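Facilities > Safety > Inspection Checklists > Break Rooms and Snack Counters

Break Room and Snack Counter Inspection
Site: Hondero building, second floor, room 618
Inspected by: Rangi Doolan
Date: December 17, 2023
Marks: OK, Fix, N/A

1. Exits and walkways
Door opens fully and closes by itself: OK
Exit sign lit: OK
Walkway clear to the door: Fix
Comment: Water cooler bottles were stacked on the hinge side of the door. Moved them to the storage closet during the visit. Same comment was made in July. Please talk to whoever takes the delivery.

2. Fire equipment
Extinguisher on its bracket, pin and seal in place: OK
Gauge in the green: OK
Tag signed for the month: Fix
Comment: Tag not signed. The extinguisher is fine. Hafiz Saragih will sign after his own check.

3. Electrical
Cords free of cuts and tape: OK
No power strip plugged into another: Fix
Outlets near the sink trip on test: OK
Comment: Toaster and kettle were on a strip fed from a second strip behind the refrigerator. Unplugged both. Kettle goes on the wall outlet by the window. The Gradell toaster has a loose lever and should be replaced before it is used again.

4. Refrigerator and microwave
Refrigerator at 40 F or below: OK
Door gasket clean: Fix
Microwave door latches: OK
Comment: Gasket has mold along the bottom corner. Wipe down with the Pretness cleaner, not the floor product. Thermometer is hard to read; move it to the front of the shelf.

5. Floor and sink
Floor dry, mat flat: Fix
Drain runs freely: OK
Soap and towels stocked: OK
Comment: One mat corner curls up. Turn it around or order a new one from Lumbantobing. Allow 12 days for delivery.

6. Snack counter
Packaged items only, wrappers sealed: OK
Display rack free of cracks and sharp edges: OK
Labels for nuts, milk and wheat can be read by the buyer: Fix
Comment: Candy bars and cookies share the clear rack. Post an allergen card next to it. Keep the rack back from the counter edge.

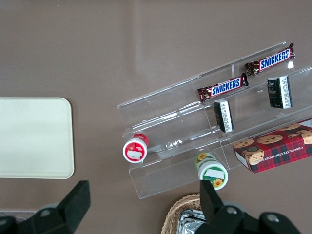 7. First aid
Kit on the wall and unlocked: OK
Contents match the list inside the lid: Fix
Comment: Short 2 rolls of gauze. Burn gel is in date.

Follow-up
Items 3 and 7 to be closed within 5 working days. The rest can wait for the next round. Send completed fixes to Hafiz Saragih with the item number.

Questions about this form: Facilities Desk, Hondero building | Back to top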